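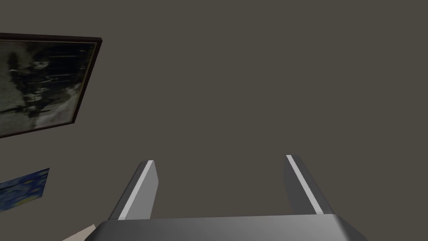
GRONDENT, March 1, 2018 – Well, it's out! Groder put up the new release of Clikgate this morning, and I've spent most of my Thursday playing with it instead of doing my actual job (sorry, boss).

If you've used the old one you'll know the pain. You'd ask the planner to get a gripper across a simulated room, it would think for ages, and then it would swing the arm out wide to dodge a wall that was nowhere near it. The new planner checks the open fingers and the wrist separately, so it stops treating the whole hand as one big lump. I ran my usual 20 reaches over a tabletop and the arms behaved a lot more like I'd want them to.

The other big change is that textured stuff on the walls, paintings and so on, now shows up in the wrist views by default. Handy if you're working on perception and you're sick of testing against plain grey. The release notes list 647 fixes, and I got as far as the letter D before I gave up and made a sandwich.

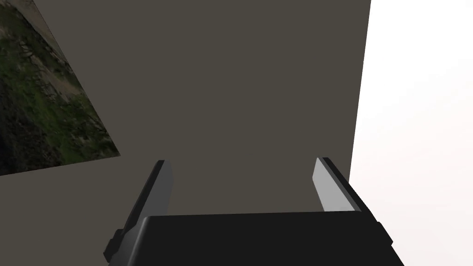
The log viewer is still the weak spot, according to one reply on the Birkett user list this afternoon, which grumbled that it chokes on anything over 2000 steps and asked why that wasn't sorted before the new colour menus went in. Fair question, and Groder's answer was that a fix is planned for later in March.

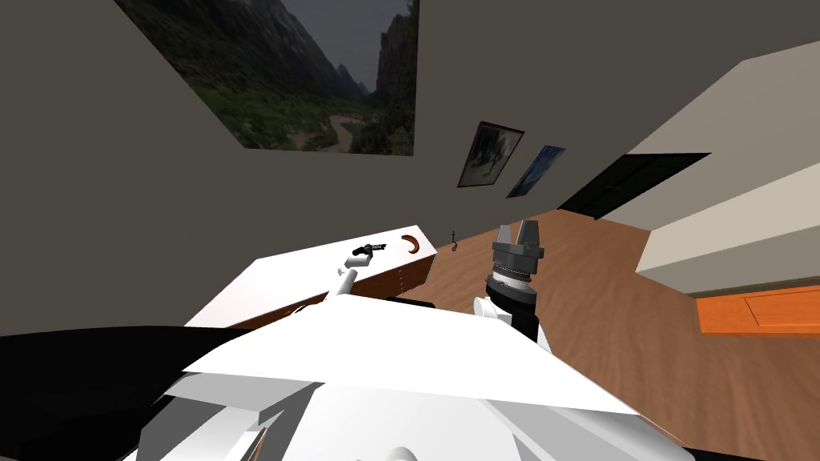
I hit the same slowdown myself, for what it's worth, on a two-arm run. Splitting the log into shorter chunks got me through it. You'll also want to redo your joint limit files, as the old format loads without any warning and then quietly ignores half of what's in there (ask me how I know!). The converter is in the tools folder and mine took 15 minutes. Licence terms haven't changed, and the download's on the Clikgate page now.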